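What I learned from buying an old table
October 12, 2024

When we moved to Hondside in May, we had no table. For the first weeks we ate on the sofa with plates on our knees, and my husband said it was fine, and it was fine for him, because he never drops anything. I do. So I started to look for a table, and this became a much longer story than I expected.

In my country people buy a table when they marry and then they keep it. My parents still have theirs. I did not know that here you can find good tables very cheap, only because a family is moving to a smaller home and must leave everything behind. My neighbor Noreen Ó Dubhghaill explained this to me. She told me to read the paper notices in the window of Hanrahan, the hardware store, and to go early.

I went early. The first table was already sold. The second one was in Sornano, a long drive, and when we arrived it was painted green on all sides, also under. The man was very kind and gave us tea, so we stayed an hour and bought nothing.

The third table is the one I am writing on now. I paid 43 dollars for it, and I still feel a little guilty about this price. Gearóid Mac an tSaoi, who sold it, said his aunt used it for sewing and that it never had a hot pan on it. I have my doubts, there is a white ring near one corner. But the wood is oak and the legs are straight.

Since that time I look at wood everywhere, in cafes, in waiting rooms, on my screen. I like the orange-brown kind best, with the grain left to be seen.

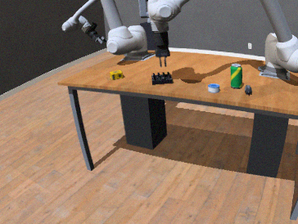
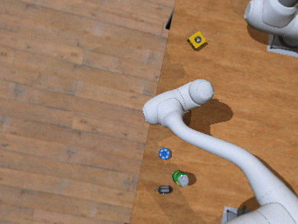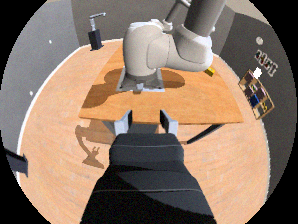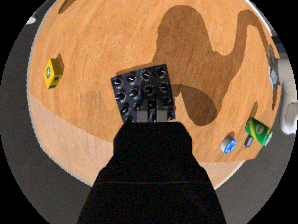
Cleaning it, slowly

The first mistake I made was too much water. I washed the top like I wash a floor, and the next morning the grain was standing up and it felt like a cat's tongue. Noreen laughed at me, but in a good way. She said to let it rest 2 days with the window open, and then to sand it by hand with fine paper, always in the same direction as the grain.

I did this in the evenings. It is boring work for the first ten minutes and after that it becomes very pleasant. I listened to the radio and I learned many new words for weather. The white ring became weaker, but it did not go away, and now I don't want it to go away.

Oil or wax

About this question I received more advice than about anything else in my life, including my children. Finbarr Fitzgerald at the hardware store is for oil. His sister-in-law is for wax, and she said so in front of him, in the store. I bought the oil because the can was smaller.

I put 4 thin coats. After each one I waited until the next day and rubbed the top with an old pillowcase. If you do the same, please spread the cloth flat outside to dry when you finish and don't leave it in a ball, because a cloth with oil can start a fire by itself. It is written on the can, in very small letters.

The color went darker than I wanted at first. Now, with the sun coming on it each afternoon, it is getting closer to honey. One end gets less sun, so I think I will turn the table around in spring.

The chairs are still a problem. We have two folding ones and a piano stool, and we don't have a piano. Noreen heard that a school is giving away its old chairs next month, and she has already asked them to keep six for me.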